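Submitted Mar 3, 2020
Course project, Publishing and Book Trade Studies

# How Long Novels Are Described in Online Bookstore Listings

## 1. Purpose of the Project

This report presents the results of a one-term project on the short descriptions that online bookstores print beside the novels they sell. The project was limited to long novels, defined for our purposes as works of fiction of 572 pages or more in their first hardcover printing. That limit was set by the shortest title on the reading list supplied with the assignment, and it was kept so that the list could be used in full.

The project set out to answer two questions. First, how much of a typical description deals with the story, and how much deals with the author, the sales record, or earlier books? Second, does the description change when the book is marked as out of stock?

The second question was added after the proposal was approved. While collecting the first listings in December, the group noticed that several stores shortened the text once a title could no longer be ordered. The instructor agreed that this was worth recording.

## 2. Sources

Listings were taken from two online stores, Skerstead and Hindau. Skerstead sells new books only and writes many of its own descriptions. Hindau sells both new and used copies and mostly reprints the text sent by the publisher. A third store, Urkora, was considered but left out of the main count. Its pages load the description in separate pieces, and we could not be certain that we had copied the whole text each time.

In all, 204 listings were collected. Each was saved as plain text with the title, the store, the listed format, and the stock status on the day it was copied. Customer reviews, star ratings, and "readers also bought" panels were not saved.

Where a novel appeared in both hardcover and paperback, both listings were kept only if the descriptions were different. Audio editions were excluded. 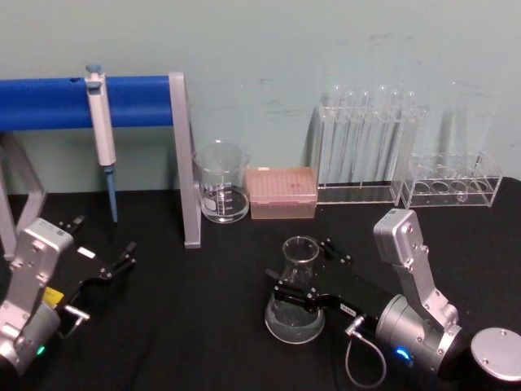 Translated novels were kept in the sample and marked as such. The group discussed whether to treat them separately and decided against it, as there were too few at Skerstead to support a fair comparison. The marks remain in the data file for any later group that wishes to use them.

## 3. Method

Each description was divided into sentences, and each sentence was given one of seven labels:

- plot
- setting
- character
- author background
- earlier work or series
- praise or awards
- sales language

A sentence that seemed to fit two labels was given the one that matched its main verb. For example, a sentence stating that a best-selling author "returns to the harbor town of her first novel" was labeled as earlier work, even though it also names a setting. This rule was simple to apply, but it did not settle every case. Long opening sentences were the main difficulty. Many of them begin with the author's reputation, pass through a summary of the last book, and reach the new story only at the end.

Every listing was labeled by one reader and then checked by a second. Disagreements were discussed at the weekly group meeting. Most concerned the line between praise and sales language. We settled on the following: a sentence with a named source, such as a newspaper or prize, is praise, and a sentence without one is sales language. "A triumph of storytelling" therefore counts as sales language when it stands alone.

## 4. Findings

### 4.1 Story and reputation

At both stores, plot was the most common label. This was expected. The position of the plot sentences was less expected. In descriptions of first novels, the plot usually begins at once. In descriptions of sequels and later novels, it is often held back until the second paragraph, and the opening is given to the earlier book.

The pattern was stronger at Hindau than at Skerstead. We believe this reflects the publisher's text, which is written for booksellers as well as for readers. A bookseller deciding how many copies to order has good reason to want the sales record first. A reader who has never heard of the author may not.

### 4.2 Mention of length

Very few descriptions state openly that the book is long. Words such as "epic," "sweeping," and "monumental" seem to do this work instead. Skerstead used "sweeping" so often that the group began to record it separately — it appears in descriptions of family sagas, war novels, and one comic novel set almost entirely in a hotel kitchen.

Page counts are given in the product details at both stores, but at Hindau they are hidden until the reader opens a second panel.
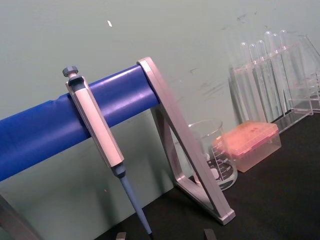
### 4.3 Stock status

Out-of-stock listings at Skerstead were generally shorter than those for books that could be ordered. In most cases the first paragraph was kept and the rest removed. Because the first paragraph of a sequel's description is so often about the earlier book, the shortened text sometimes says almost nothing about the novel it belongs to. One listing ended in the middle of a sentence.

Hindau did not shorten its descriptions. It placed a notice above the title and left the text unchanged.

## 5. Limits of the Study

The sample came from two stores and one reading list, and the results should not be applied to bookselling as a whole. The listings were also copied over several weeks, and some may have been edited during that time. We did not return to check them.

The group did not contact either store. The explanations offered in Section 4 are our own reading of the evidence.

## 6. Further Work

A later project could compare the publisher's catalog text with the version each store prints. The Dehghan collection in the campus library holds printed trade catalogs that would be suitable for this purpose, although its recent years have not yet been bound and must be requested at the desk.

The labeled data file and the coding guide have been submitted with this report. The Urkora pages are included in a separate folder and have not been labeled.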